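Robot arms and chores: where are we as of February 2021?

Posted in General Robotics

elto_fan
Been reading this board for ages and finally have something to throw in. I think we're closer to real kitchen help than most people give us credit for! A Robotiq two-finger gripper on a decent arm can pick up a banana, a cucumber, an orange, whatever, and do it over and over. Five years ago I'd have been thrilled with a wooden block. Flowers are the one I'm obsessed with right now. Getting in next to a bunch of tulips from above, with blooms pointing every which way, is such a fun planning problem. 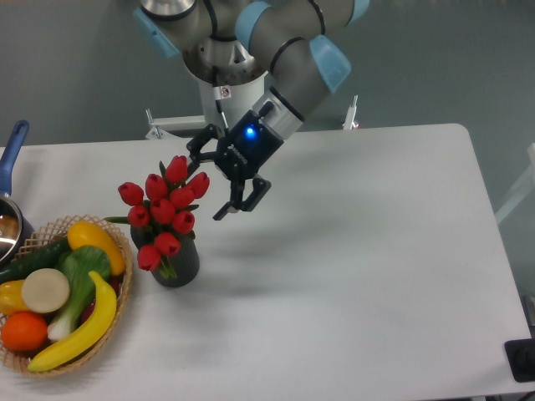 Tulips, open gripper, produce basket on the left.

My log for the vase task is at 238 tries, 162 good. "Good" means the vase ends up where I wanted it, still standing. I'm really happy with that.

wonano_dave
Cool setup, but 162 out of 238 is a dishwasher that breaks a plate every third load. My wife would have it on the curb by dinner. And those are fake flowers, right? Real stems bend and bruise.

elto_fan
Yep, artificial, and the produce too. I go through way too many attempts to use real bananas, lol. Fair point on bruising. The first 57 tries were with terrible settings, though, and I left them in the count.

Ezekiel Ambrose
I run the packing line at Alcantara and I'm with Dave on homes, but the shop floor is a different story. We have one arm doing 3,000 cartons a shift. Same carton, same spot, and it's a joy to watch. Hand it a saucepan and it would be lost.

trorkier
Ezekiel, that's what I love about the messy stuff! A carton is the same carton all day. A basket is a pile where half of everything is hiding under something else, and you have to decide what comes out first. Elto, do you plan around the leaves at all or just the blooms?

elto_fan
Just the blooms and the vase. Leaves I let it brush against. I tried treating every leaf as an obstacle and the planner sat there thinking until I went and made a sandwich. What I do now is come down on the side with the open tabletop and keep the fingers wide until I'm sure of the spot. 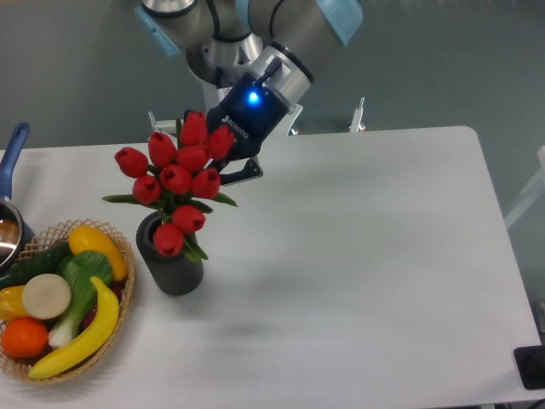

The other thing that helped a ton was slowing way down for the last few inches. It looks silly, but I get far fewer tipped vases.

wonano_dave
OK, that's smart. I still say ten years before one of these clears my table.

trorkier
I'll take five. Put me down for a pizza.

Ezekiel Ambrose
Somewhere in between for me. Elto, are you going to try the pot next? Long handle, should be an easy grab, but I bet it twists on you once it's up.

elto_fan
Pot is on the list for June. I want to grab the handle close to the body so it doesn't swing as much. Will post numbers, good or bad!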